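Cereal shrinkage, am I losing my mind or are the boxes getting skinnier

farnard_fan
OK so I do the shopping for a house of five and I swear the cereal is gone by Wednesday now. Used to get through the week on the same three boxes. Kids haven't grown THAT much since August. Anyone else tracking this or is it just my lot

pirihi_pete
Not just you. I stopped looking at the front of the box years ago. Shelf tag, price per ounce, done. The big number on the tag is there to distract you.

leenk
Half agree. Unit price is fine if the store bothers to print it in the same unit for everything. Our Farnard does per ounce on one tag and per pound on the one right next to it. I'm standing there doing math with a toddler hanging off the cart.

Also height tells you nothing. Tall box, thin box, whatever. You have to read the net weight at the bottom.
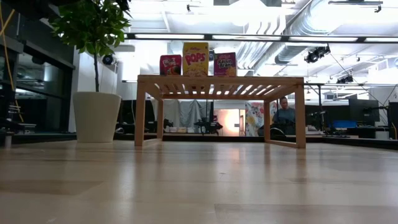

And raisin anything is going to weigh more for the same size because fruit is heavy and puffs are mostly air. So comparing by weight across different kinds isn't fair either, you want cost per bowl. I weigh a bowl for each kid once, write it on the inside of the cupboard door, then it's just division. Sounds nuts, takes five minutes.

farnard_fan
the cupboard door thing is kind of genius ngl

gus_in_the_garage
Cost per bowl only works if they pour the same bowl. Mine pour like they're filling a bathtub. Sugary stuff goes down twice as fast as bran in my house no matter what the label says a serving is.

pirihi_pete
So don't buy the sugary stuff?

gus_in_the_garage
Great thanks. Never thought of that

leenk
lol. We do one sweet one, one plain one, mix half and half. They complained for a week and then forgot.

aarti_s
Aarti here, I run the pantry spreadsheet people keep asking for in the other thread. Been logging our groceries for two years, 244 trips so far. Cereal did go up for us but not as much as eggs or coffee. What changed more was how often it goes on sale. Used to be I could wait it out and stock up, now the sale price is what the regular price was.

Total cereal spend last year was 26 dollars a month. Family of four, one of them a teenager so count that as five.

pirihi_pete
26 a month is a lot for cereal. Oats. A big bag of oats is a fraction of that and it keeps forever.

aarti_s
We eat oats too. My son will not eat oats before school, I've tried, I'm not having that fight at 6:40 in the morning. The money is worth it to me.

pirihi_pete
Your money. Just saying people complain about prices and then won't switch.

leenk
Pete not everyone wants to eat paste every day

farnard_fan
can we not do the oats thing again, the last thread got to like 900 replies and a lock

gus_in_the_garage
What about the store brand bags? The Sustamley ones on the bottom shelf. I think theyre fine. The flakes anyway. The fruity loops are weirdly hard, like chewing gravel, kids picked them out and left them in the milk.

aarti_s
Flakes yes, loops no. Same verdict here. The bag doesn't reseal for anything so get a tub with a clip lid or it goes stale by the weekend.

leenk
Seconding the tub. But cut the cooking date off the bag and tape it on, I mean the best by date. Found one at the back last spring that was old enough to vote.

farnard_fan
ok so plan is: one sweet, one plain, mix them, weigh the bowls, bag flakes in a tub. Is the Vurgate app worth it for coupons or is it junk

gus_in_the_garage
Junk. Wanted my phone number, my birthday and my location all the time. Saved me maybe a dollar.

aarti_s
I'd disagree, I've done ok with it. You have to load the coupons before you get to the register, they don't apply on their own. Cereal ones show up early in the month mostly. If you hit 1,000 points they give you five bucks off, takes a while though.

gus_in_the_garage
Five bucks for my birthday and my whereabouts. pass

pirihi_pete
For once I'm with Gus.

leenk
Screenshot that

farnard_fan
Gonna try it for a month with a fake birthday and report back. Weighed the bowls tonight btw. My middle one is eating nearly three servings at a go so theres my answer on where it's all going

38 comments · 12 shares

Related threads
Aarti's pantry spreadsheet, questions go here
Milk: gallon or two halves?
Best tubs for dry goods that mice can't get into
Oats (LOCKED)
Farnard moved the whole baking aisle again
School lunches under two dollars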